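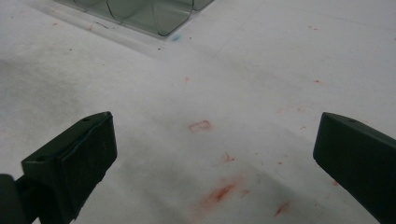
Our project asked how many demonstrations a small robot arm needs before it can sort parts into a tray without help, and whether it matters how those demonstrations are given. We compared two ways of giving them. In the first, a person holds a gripper with a camera mounted on it and does the task by hand. In the second, a person drives the arm from a desk with a pair of joysticks. All the hand-held work was done over a white surface with a clear plastic tray at the far side, and the surface carried a scatter of small red marks. The course required one task, two methods and a written comparison. This report covers the task, the recording, the training and the results.

Background

The arm was a Tomach five-joint model that belongs to the department. The hand-held gripper was put together from the Ibarra parts kit and has the same finger shape as the one on the arm. We wanted the fingers to match so that a grasp made by hand would be a grasp the arm could copy. The joysticks came with the arm and were used without changes.

Annatjie Gumede wrote the recording software and did most of the hand-held demonstrations. The rest of the team took turns on the joysticks, which meant the skill level on that side was more mixed. We come back to this under Problems.

Task

Each run starts with the gripper open above the surface. One small part is placed between the operator and the tray. The operator lowers the gripper, closes on the part, carries it to a compartment and lets go. The run ends when the fingers are open again and clear of the tray. A run where the part was dropped was kept but labeled as a failure, and failures were not used for training.

Recording

We recorded 715 usable demonstrations in all. Sessions were limited to 40 minutes because people got careless after that, mostly by closing the fingers too early. Between runs the operator went back to an open position and waited for a beep before starting again. At first we left this out, and it was hard to tell where one run stopped and the next began. We had to cut the first two sessions apart by watching them, which took most of a week.

Joystick runs were slower. The operator had to move in one direction, check the view, and then correct. By hand, the same person usually went down to the part in one motion. Hand-held runs were also less even, and two people doing the same grasp could come in from quite different angles.
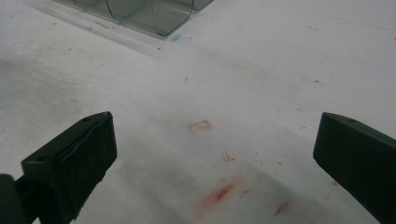
Why not use only joystick runs, if those already come from the arm itself?

Joystick runs have the advantage that every motion in them is one the arm can make. They took us much longer to collect, though, and the pauses and corrections in them got learned along with the task. The arm trained only on joystick runs would often stop above a part for a second or two before going down.

Training

Both sets went through the same training program, which ran on the Climura server for the class. Each trained version was then tested on the arm with parts placed at positions taken from a printed list, so both versions got the same starts. We used 5 trained versions per method with different random seeds. The log from all testing came to 1,692 lines, one per attempt, and is stored with the code.

Results

The hand-held version finished more attempts and was faster on each one. The joystick version did better near the outer limit of the arm's reach. We think this is because some hand-held runs used wrist angles the arm could not hold out there — it would slow down and then miss the part to one side. Neither version was reliable when the part was touching the side of the tray.

Problems

The operators were not balanced between methods, so some of the difference may come from the people. The Bultell clamp that held the camera slipped once in April, and we threw out that session. We also changed the lighting partway through and did not write down which runs came before the change.

If we did the project again we would have every person record with both methods, and we would check each hand-held run against the arm's limits before keeping it.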